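Home Robotics Workshop, Unit 5
Folding with two hand-held grippers
Handout for participants. Instructor: Kianoush Mahmoudi

Background

In Unit 4 we finished the finger linkage and checked that both jaws close evenly. This unit covers the first soft task, which is folding a garment with one gripper in each hand. The recordings you make will be the training material for the two arms on the Vilela bench in Unit 7. Work at home or in the shared shop, wherever you have a flat surface at bed or table height.

Clothes are harder than blocks. A block has one position and one rotation. A shirt has no fixed shape, and the fingers hide the part you most want to see at the moment they close on it. Expect your first takes to be poor.

Before you start

Print the left and right labels and put them on the top plates. Swapped labels cost us 54 takes in February, and they could not be repaired afterward.

Check the three plate screws. They work loose after long use. Do not use thread glue on the printed parts.

Open and close each gripper fully five times with the recorder running. The Simby script uses this to find the end stops. If it prints 905, the trigger sensor was not read and you need to reseat the connector.

The fold

Use a long-sleeved top for the first set. Spread it out and smooth it by hand before the take begins. Once the take has begun, only the grippers touch the fabric.

Bring one side in over the body, sleeve included, so that it makes a panel with a fairly straight lower edge. Small creases are fine. Then use the tip of one finger to settle the upper corner of the panel. Keep the other gripper low over the fabric and still. Many people lift both at once and drag the whole garment out of place.

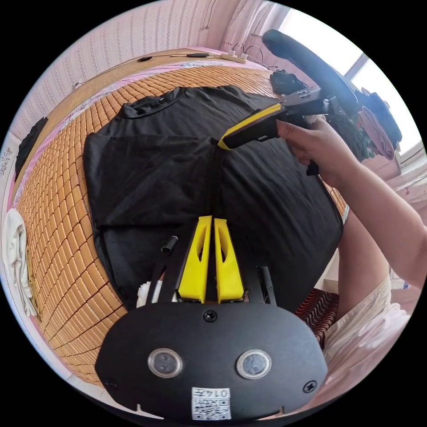
Bongani Engelbrecht objected at this point in the last session that holding one gripper still teaches the arms to wait, and that a robot which waits too much never finishes a shirt. He would have both hands moving from the first second and throw out the bad takes later. It is a fair point. Our answer for now is that the pause should be short, no longer than it takes to settle the corner. Pairs who want to try his way may do so, but keep those takes in a separate folder named "both".

Second side and finish

Repeat with the other side. The two panels may overlap. Fold the lower half up toward the neckline with both grippers, one at each corner, moving at the same speed. Let go, back away a hand's width, and stop the recording.

Dark fabric on a light surface gives the tracker a clear outline. Dark on dark does not, so change the surface if you have to.

File names

Use the garment, your initials and the take number. The old Plokis naming with the date in front is no longer accepted by the upload page.

To hand in

Your best 5 takes and your worst one, with a line on what went wrong in the worst. Uploads close 8th July. The shared drive held 543 takes when this was written, and more short-sleeved ones are still wanted.

Reading: Pirell build notes, section on finger wear.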